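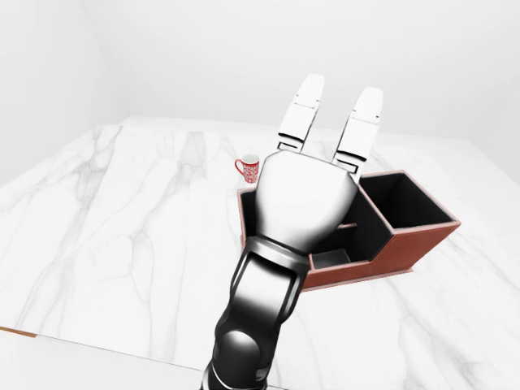
3 min read

Rokby Tabletop practice scene

I built Rokby in the back bedroom in July, when it was far too hot to be in the workshop and I'd already bent one finger on my own arm by driving it into the bench. What I wanted was a pretend table I could crash into all day long without buying parts. It's grown a bit since then, and enough people at Hendby (our shared workshop) were asking for copies that I've put it up as a proper download.

What you get is a marble-topped table in a plain white room, with a red patterned mug, a brown desk organiser and a black book-shaped block to stand on its edge. It doesn't sound like much, I know! But the organiser kept me busy for weeks. The walls are different heights, the inside is black, and a gripper that sails happily over the low end will clout the tall end if you've been lazy about your path. Mine did, over and over. 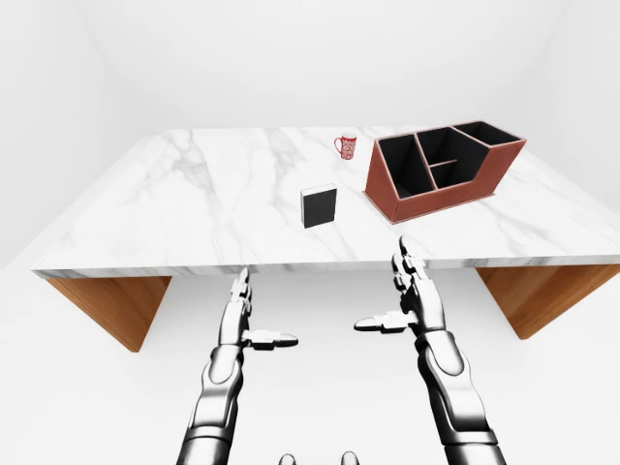 You can run it with one arm or two. I started with a simple two-fingered gripper because that's what I've got at home, and then added a pair of jointed hands for the folk who are building something more ambitious. The hands start off low, in front of the table edge, so the first thing you have to sort out is getting up and over the slab without catching your fingertips. Take it slowly the first few times – I set the speed to a crawl and put the kettle on.

The download is 496 MB and most of that is the marble, I'm afraid. I did try a plain grey top, which brought it down to 212 MB, and that version is in the same folder if your machine is on the elderly side. Both have the same objects and the same start positions, so you can swap between them and your saved moves will still work.

Things I'd try first:

Reach for the mug from the side away from its handle, then from the handle side.

Tip the block over on purpose and see whether your arm can stand it back up.

Hover over the organiser and lower the gripper into one compartment without touching the rim.

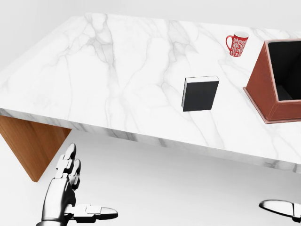

Views and cameras

There's a fixed view that takes in the whole table and another that rides along with the arm. I swap between them constantly. The riding one is better for the last little bit before a grasp, but it does lose things off the side, so don't trust it for planning a big swing across the table.
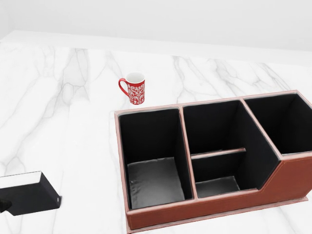 If your arm has a wide gripper body, like the Broltholm kit, give yourself plenty of clear marble on the approach and come at the organiser from a bit higher than feels sensible. I've left the contact warnings switched on by default (a beep and a line in the log). You can turn the beep off in settings, and if you share a house you'll probably want to.

One more thing about the log. It keeps the last 903 contacts and then starts dropping the oldest, so copy it somewhere before a long session if you like looking back at your mistakes. I do, on a Sunday, with toast.

Fitting your own arm

Rokby reads the same joint file as the Chareonsuk controller, so if you've already set one of those up you can drop your file in the "arms" folder and restart. If you haven't, there's a blank one to fill in. Measure your links twice! I had my wrist down as 114 mm when it was nothing of the sort, and spent a whole evening blaming the mug.

Price: free for home builders, pay what you like for shared workshops. Updates come out when I've got the time, and the next one should have a second mug in it.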